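Reusing zip-top freezer bags: do you or don't you?
Forum: Kitchen and Pantry > Storage and Leftovers

mossybrick
Saturday

Good morning, everyone. I have been reading this board for a long while over my coffee and finally have something to ask. My mother washed every bag that ever came into the house. They hung over the faucet, they hung off the dish rack, they hung on wooden spoons stuck in a jar, and as a kid I thought everybody's kitchen looked like that. Then I got married into a family that throws a bag away if a slice of bread so much as looked at it, and we have been gently bickering ever since!

So I would like to hear what you all do. I go through bags at a terrible rate in the fall, when the garden comes in all at once and I'm freezing beans, corn, and chopped peppers every evening. I bought a box of 300 last year thinking it would see me through two seasons, and there are 5 left in the drawer.
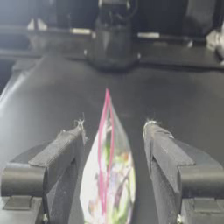 My own habit so far is to wash the ones that held bread, dry beans, or vegetables, and toss the ones that held raw meat. What I can't settle is how many times is too many. The seal seems to go before the plastic does, at least on mine. I'd love to know if anybody has a rule they stick to, or a better way of drying them, as mine stay damp in the corners until the next day and my husband keeps knocking them into the sink.

tinroof_pie
Reply to mossybrick

Welcome, and what a nice first post! I'm with your mother. Warm water, a drop of dish soap, swish, rinse, turn it inside out, done. I write the month on a strip of masking tape when a bag first goes into use, and when I see one that says January and we're into the summer garden, out it goes whatever shape it's in. It's a silly system but I never have to think about it.

For drying, I have one of those wooden racks with the pegs that stick up like a bare little tree. Mine came from the Valente housewares shop, which has been gone for years now, but I see similar ones at yard sales all the time.

Never raw meat, never fish, never anything with egg in it. We agree there.

halfpintharvest
Reply to tinroof_pie

I'm going to be the grump, I'm afraid, and I hope you'll all forgive me. I washed bags for years and I quit. By the time I'd run the hot water long enough to get chili grease out of the corners, I'd used more water and more of my evening than the bag was worth. I switched to the square freezer boxes from Lorura and I haven't looked back. They stack, they go in the dishwasher, and they don't slide out and land on your foot when you open the door.

If anybody wants the long version, I wrote the whole switch up on my little kitchen page and the moderators said I could paste the start of it, so I will.

From my page: Boxes, Bags, and the Great Freezer Clean-Out

It began with a bag of soup that had frozen itself around the wire shelf. I had laid it down soft and full, the way all the magazines tell you to, and by morning it had sagged between the wires and set like concrete. 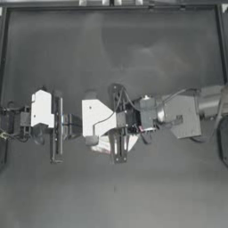 Word count: 198

I had to wait for the whole shelf to thaw enough to pull it loose, and while I waited I emptied everything else out onto the counter. There were peas from I don't know when. There was a ham bone. There was a bag with no label that I still can't identify. That was the afternoon I decided on boxes, and I went out and bought them before I could talk myself out of it.

The rest is mostly me fussing about lids, so I'll spare you.

mossybrick
Reply to halfpintharvest

Oh, the soup around the wires! I have done exactly that, with applesauce. Put a cookie sheet under it until it's solid, and then you can take the sheet away and file the bags upright like books. That is my whole argument for bags, really. Boxes eat up so much room when they're half full, and my freezer is a small old Remico that barely holds what we've got.

duluth_dill
Reply to halfpintharvest

I have to disagree about the boxes, at least for berries. You get all that air on top, and the air is what gives you the frost. I do mine in bags on a flat surface, press out what I can with my palm, and zip the last inch after that.
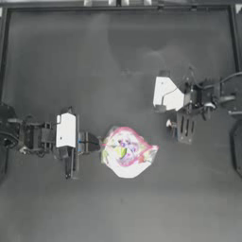

Berries need to be dry before they go anywhere near a bag, and people rush that part. I spread mine in a single layer on towels, give them 30 minutes with the fan going, and roll them over once. A plain, clear surface helps more than any gadget. Something like that smooth gray work surface up there would suit me very well, with nothing patterned on it to hide the stems and the little green ones you want to pick out. My own counter is speckled, and I miss half of them every time. After that it's a tray in the freezer overnight, then into the bags, and they pour out loose all winter.

As for washing, I reuse berry bags for berries and that's it. Once they've had onion in them they're onion bags forever.

tinroof_pie
Reply to duluth_dill

Onion bags forever, yes! I have two that live in their own drawer. Baking soda and a night on the windowsill takes it down some, but I wouldn't put a strawberry in there.

halfpintharvest
Reply to duluth_dill

All right, I'll give you berries. I fill the boxes right up to the top and I do still get frost on the last ones. But for soup and chili I'm staying put. Has anyone tried the Dultach silicone ones? My sister-in-law swears by them and I find them awfully hard to close.

duluth_dill
Reply to halfpintharvest

I have two. They're hard to close, and harder to open with cold hands. I use them for nuts.

mossybrick

Thank you all so much, this has been more fun than I expected. I'm going to try the masking tape, and I'll be keeping an eye out for a peg rack at the church sale. My husband has read the whole thread over my shoulder and would like it known that he sides with the grump.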